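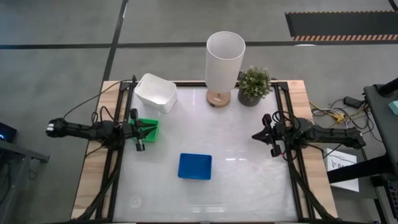 *Green tray, blue basket and a stack of white bins on the worktable.*

# Against the big box

Small parts should be stored in shallow, open containers, and the containers should come to the table. I have held this view for long enough to have argued it in two workshops, and I want to set it down in order, with the objections, so that I can stop repeating it over tea.

The usual practice is the big box. A deep lidded crate goes on a shelf, is labelled "fixings" or "misc", and receives everything for which there was no better place. It looks tidy from the doorway. Its capacity is excellent. Its access time is terrible, and access time is the figure that matters, for the box is filled once and searched every day.

Depth is the main fault. In a crate deeper than a hand, the contents sort themselves by size, with the small and heavy items at the bottom. These are the washers and grub screws, and they are what one generally wants. To reach them, the upper layers must be lifted out and put somewhere, and the somewhere is the bench. The bench then holds the contents of the crate in addition to the job. A tray has one layer. Its contents are either visible or absent.

Lids are the second fault. A lid costs two hands, and one hand is normally holding the work. Lids also permit stacking of full containers, which people count as an advantage. I count it against them. A full container under another full container is out of use until both are moved. Empty containers are a different matter and should be stacked whenever possible, open side up, in a far corner of the table where they obstruct nothing. White bins of a single pattern do this well. Mixed bins do it badly, and every workshop I have seen owns mixed bins, bought singly over the years from whoever had a sale on.

Colour is often treated as decoration. It is the cheapest label available. It can be read from across the room, it does not peel, and it survives being washed. The rule I use is simple: green for parts going in, blue for parts coming out, white for anything unassigned. The particular colours are arbitrary. What cannot be arbitrary is the keeping of them. At Paltholm we ran for a while with three shades of grey, chosen because they matched the shelving, and the finished parts went back round with the unfinished ones until somebody noticed the count was wrong.

Halyna Polishchuk, with whom I shared a bench there, disagreed with most of this. Her case was dust. An open tray collects it, and a lidded crate does not. She is right, and for bearings or optics I would concede the lid at once. For the remainder, a tray left out long enough to gather dust is a tray that should have been emptied. The dust is useful information. She did not accept this either.

Her second objection was area. Trays are flat and tables are finite. Five trays will occupy most of a modest bench and leave no room to work. This is true, and the remedy is to have fewer of them out. Two are sufficient for nearly every job: one source, one destination. The others stay in the stack. If a task requires all five, it is several tasks and can be done in sequence.

A note on perforated baskets, which divide opinion. Holes in the wall let grit and moisture out, and they weigh less in the hand. Holes in the base let out M2 screws. A smooth, flat floor is therefore worth looking for, and should be checked with a fingertip before buying, as catalogue drawings tend to show only the outside. Rounded corners are worth having for the same reason. Small parts wedge in square ones.

I do not expect the crate to disappear. It is good for transport and for winter storage of things used in summer. It should be emptied on arrival and kept off the bench.

June 2020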